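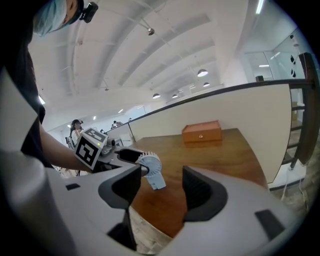
Home Topics Small Appliances Ask Log in

Handheld fan rattles at low speed, quiet when tipped back - worth opening?

I have a small rechargeable handheld fan, light blue, round white head with a ribbed guard, handle underneath. It lives in a wooden box with a metal clasp together with its charging cord. It is used at a table most of the day, either held or leaned against something.

Symptoms:

Speed 1: dry rattle, even pitch, starts a second or two after switching on.
Speed 2: same rattle, quieter.
Speed 3: no rattle, but the handle buzzes more than it used to.

If I tip the head back so the fan blows at the ceiling, the rattle stops on every speed. Face down it is worse. Airflow feels the same as when it was new. Battery run time has not changed either. It was dropped once in December from table height and worked fine for several weeks after that, so I am not sure the drop is related.

There are no screws on the outside that I can find. The front guard has a seam all the way around. I have blown it out with a hand bulb and got some lint. No change. The maker is listed as Clerstead and the paper that came with it covers charging and nothing else.

Is this a blade problem or a motor problem, and can the guard come off without breaking it?

3 answers

Answer 1 - marked as helpful

The change with tilt points to end play in the motor shaft. On these small motors the shaft can slide a little along its length. When the fan is level the blade pulls itself forward and the shaft chatters against the front bushing. Tip it back and the weight of the blade seats the shaft against the rear. A drop can make the play larger, or it can shift the blade on the shaft, and the second one is easy to fix.

Check the blade first. Switch off, unplug, and make sure it can't start by accident (on mine you hold the button to lock it). Most guards of this type are held by a quarter turn or by small tabs. Hold the rear half, turn the front half counterclockwise with a flat palm. If it does not move with moderate force, stop and look for tabs in the seam. Use a plastic pick, not a screwdriver. Go around the ring a little at a time and do not lift one side all the way, or the tab opposite will snap.

With the guard off:

Spin the blade by hand and watch the tips from the side. They should all pass at the same height. If one tip is high, the blade is bent or it is sitting crooked on the shaft.

Push and pull the hub gently. A very slight movement is normal. If the blade moves on the shaft and the shaft stays still, press the hub straight back on with a thumb until it stops. Leave a small gap behind it so it does not rub the motor housing.

Wipe the blade, both faces. Dust packs along the leading edge and is seldom even from blade to blade.

Refit the guard before you run it. I had a Stoveck fan with the same noise and the hub had crept forward just far enough to touch a rib. Pressing it back took care of it, and it has been quiet for 57 days of daily use.

Answer 2

Mine did this. Put a drop of oil on it. Sewing machine oil, not the spray stuff.

Comment on Answer 2: One drop at the shaft only, and wipe off the extra. More than that gets thrown onto the guard and collects lint. Also, oil will quiet a dry bushing for a while but it does nothing for a loose hub, so I would look at the blade first anyway.

Answer 3

Agree with the first answer on the tilt test. Two additions.

The buzz in the handle at speed 3 may be a separate fault. On the Rukcombe fans I have opened, the cell sits in the handle on a strip of foam tape, and after a drop the tape lets go at one end. Hold the fan by the head only and run it at 3. If the buzz changes when you squeeze the handle, it is probably the cell or the circuit board moving against the shell. I would not open the handle for a buzz alone. If you hear something slide when you shake it, stop using and charging it. A loose lithium cell can wear through its own wrap.

Second, try it hanging straight down from two fingers, then resting on the table. A hard tabletop makes a small rattle sound a good deal worse. A folded cloth under the handle will tell you how much of the noise is the fan and how much is the table.

Reply from the asker: Guard was a quarter turn, stiff but no tabs. Hub was loose and sitting forward. Pressed it back and the rattle is gone on 1 and 2. Buzz on 3 is still there and does change when I squeeze the handle. Nothing slides when shaken. Leaving it alone for now.

Last updated: December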